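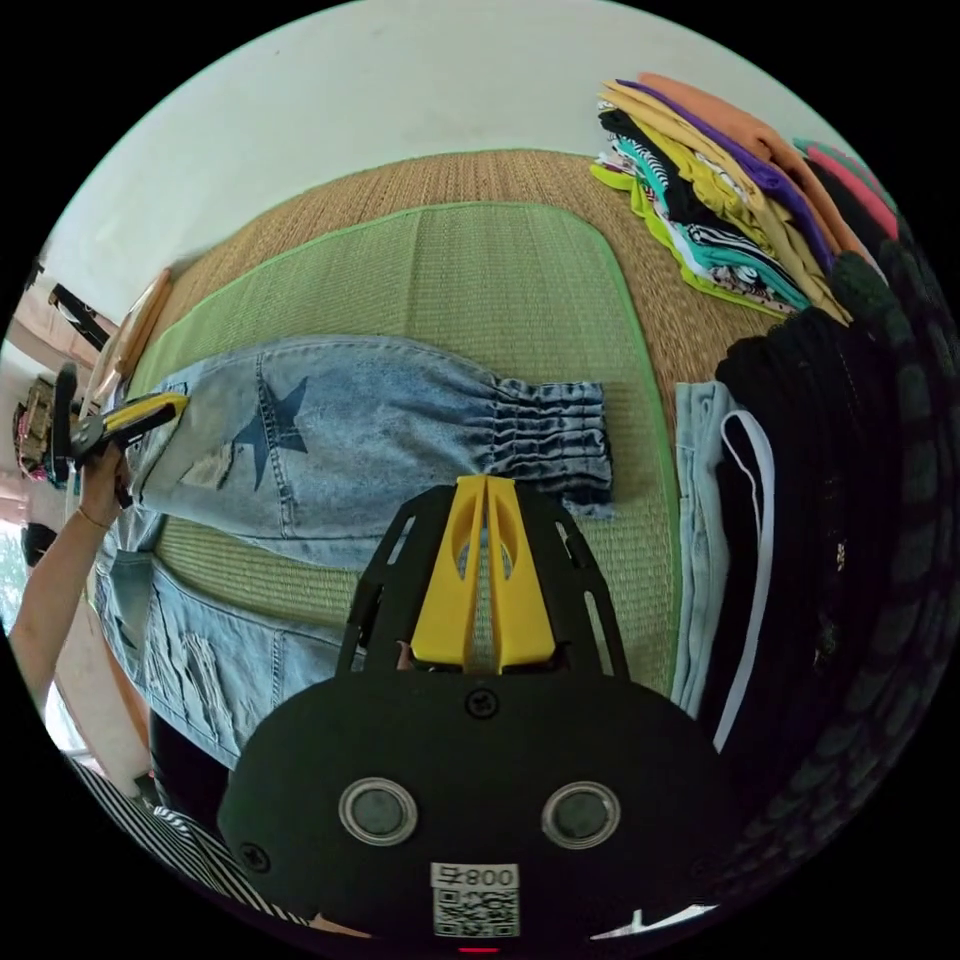 Fold the Jeans Last

By Rekha Gowda
December
Filed under: Home & Habits / Opinion

We use cookies to remember your reading settings. You can change this at any time in Preferences.

In my mother's house, jeans were folded first. They were the biggest and heaviest, so they made the bottom of the pile, and everything else was put on top of them. I did it this way for 24 years without a question. Now I believe it is wrong, and I would like to make the case for folding them last.

My argument begins with the floor. Most people I know fold on the bed, and a bed is a poor surface for denim. It is soft, it sinks under the hand, and the leg you have just made straight moves again when you reach for the other one. A woven mat on the floor is much better. The cloth lies flat and you can see the whole garment at one time. I spread each leg out separately, with a wedge of the mat showing between them, before I bring one over the other. It takes a moment longer. But if you skip it, the inner seam twists, and a twisted seam stays in the folded jeans like a rope.

Then there is the matter of what jeans have become. When I was young, a pair of jeans was two blue tubes and a zipper. Today we have light blue ones with dark star patches, ripped places with the white threads hanging, and legs that end in a gathered elastic cuff. I do not complain about the fashion. My niece loves such things and she looks happy in them. I only say that the old way of folding was made for plain jeans, and it should be allowed to change.

Take the cuff. If you fold by matching hem to hem and pulling hard, as I was taught, the elastic pulls back and the leg becomes wavy. It is better to leave the cuff alone, in its ruffles, and smooth the cloth from the waist down until you are a hand's width away from it. For the shredded parts, I place my palm flat over them and do not drag. A finger or a toe that catches in those threads will make a small hole into a large one. A fold should also pass beside a patch and never through it, or the edge of the patch will begin to lift.

My neighbor Kumaresan Poduval disagrees with me about nearly all of this. He rolls his jeans, 6 pairs in one drawer, and he says that folding is a hobby for people with too much evening. I have seen his drawer and I admit it is neat. But rolling presses the ripped places against each other, and he wears only plain dark denim, so he has never had to think about it.

Why last, then? Because jeans need patience, and patience is easier when the small things are already finished. Socks and T-shirts I can fold while the rice is cooking. For the jeans I want a clear mat and both hands free — no pile waiting beside me, no phone. When they come last they also go on the shelf by themselves, in their own stack, and they do not have to carry the weight of the other clothes or be pulled out from under them in the morning.

My mother visited us last month and saw me doing it. She watched two pairs go by without a word, and then she took the third from me and folded it on her knee.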